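Reading time: 1 min

October 13, 2024

Bedroom textiles, Riihimäki. Started on the black fabric pieces and worked through them in order. Fold in half, press the crease, fold again — then stack with the crease facing out. The fabric slips, so I allow 15 seconds each and don't hurry the second fold.

Teemu prefers rolling. Rolled pieces take more depth in the drawer, and the drawer is 60 cm.

The white tufted panel needs a dry brush around the buttons before February.

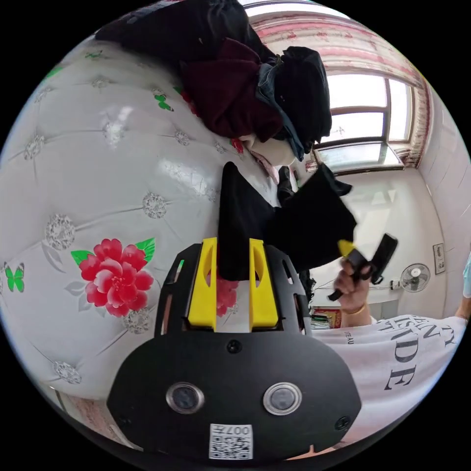
Remaining

Shelf liner, 3 lengths. Ask Eero for the spare key.

We use cookies. Accept or manage settings.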